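Malmont abre centro de medicina do sono com consultas ao fim da tarde

A espera acabou para quem dorme mal em Malmont e arredores! O novo centro de medicina do sono já recebe doentes no piso térreo do edifício Krishnan, mesmo ao lado da paragem do elétrico, e a primeira impressão de quem por lá passou é excelente. São cinco quartos para exames noturnos, três gabinetes de consulta e uma sala de espera com luz natural e cadeiras em que dá vontade de ficar sentado (coisa rara numa clínica).

Até novembro, quem precisava de um estudo do sono tinha de ir a Urkosura, passar lá a noite e regressar de manhã cedo, muitas vezes ao volante e depois de poucas horas de descanso. Agora o exame faz-se na cidade, e os doentes podem ir para casa a pé ou apanhar o primeiro elétrico do dia. Para as famílias com crianças pequenas a diferença é enorme, e para quem trabalha por turnos também.

O centro trata apneia do sono, insónia persistente, síndrome das pernas inquietas, sonambulismo e sonolência diurna excessiva. A equipa junta pneumologia, neurologia, psicologia e técnicos de polissonografia – tudo na mesma morada, com os resultados discutidos em conjunto antes de chegarem ao doente. Quem já andou de consultório em consultório com um envelope de exames debaixo do braço sabe bem o que isto vale.

As consultas decorrem entre as 9h e as 20h, um horário alargado que foi pedido com insistência pelos moradores durante as sessões públicas da primavera. Os exames noturnos começam às 21h30 e terminam às 7h, com pequeno-almoço incluído. Cada quarto tem casa de banho própria, estores opacos e um botão de chamada junto à cama. No quarto do fundo do corredor cabe ainda uma segunda cama, reservada ao pai ou à mãe quando o doente é uma criança.

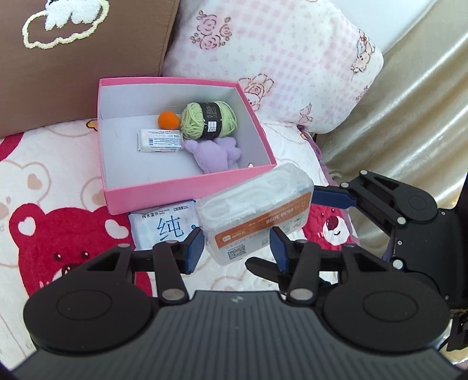 Redação Saúde e Bairro
13 de dezembro de 2025

A marcação da primeira consulta pode ser feita ao balcão ou por telefone, com ou sem carta do médico de família. Para o estudo do sono, essa carta é obrigatória. Convém levar a lista dos medicamentos tomados habitualmente, relatórios anteriores e, se possível, um registo das horas de deitar e de levantar dos últimos 14 dias. O modelo do registo está disponível na receção e cabe numa folha só.

Na noite do exame, os doentes devem chegar jantados, com o cabelo lavado e sem creme no rosto. Podem trazer a própria almofada, um livro e o pijama preferido. Café, chá preto e bebidas de cola ficam de fora a partir do meio-dia. Quem usa aparelho de pressão positiva em casa deve trazê-lo, com a máscara e o cartão de dados.

Uma das melhores notícias é o programa de grupo para a insónia, que arranca já em janeiro. São encontros semanais com 16 participantes, ao final do dia, dedicados aos hábitos de sono, à gestão das preocupações que aparecem às três da manhã e ao abandono gradual de rotinas que pioram as noites. As inscrições abriram há poucos dias e o entusiasmo foi tanto que já se prepara uma segunda turma para a primavera. Que bom ver uma cidade inteira com vontade de dormir melhor!

Chegar é fácil. Do centro de Malmont, segue-se pela avenida do mercado até à rotunda do chafariz e toma-se a segunda saída. O edifício Krishnan fica do lado direito, logo depois da farmácia, e a entrada da clínica faz-se pela rua lateral, debaixo do toldo verde. Quem vem de Urkosura pela estrada nacional deve sair no cruzamento da antiga fábrica de cerâmica e virar à esquerda na primeira rua. O elétrico para à porta, e há estacionamento gratuito nas traseiras para os doentes que fazem exame noturno – basta pedir o cartão na receção.

A entrada é de nível, sem degraus, e há dois lugares para pessoas com mobilidade reduzida junto ao toldo. Os doentes que precisem de intérprete ou de acompanhante durante a noite devem avisar no momento da marcação.

O sistema de marcações pela internet, chamado Fiver, ainda está em testes e deverá abrir a todos os utentes nas próximas semanas. Permitirá escolher o dia, enviar relatórios antigos e receber um lembrete na véspera. Por enquanto, o telefone e o balcão continuam a ser o caminho mais rápido, e a equipa do atendimento tem sido de uma simpatia a toda a prova.

O centro conta receber 1.000 doentes no primeiro ano. Durante a quadra festiva não haverá exames noturnos nos dias 24, 25 e 31, mas as consultas mantêm-se nos restantes dias úteis, no horário habitual.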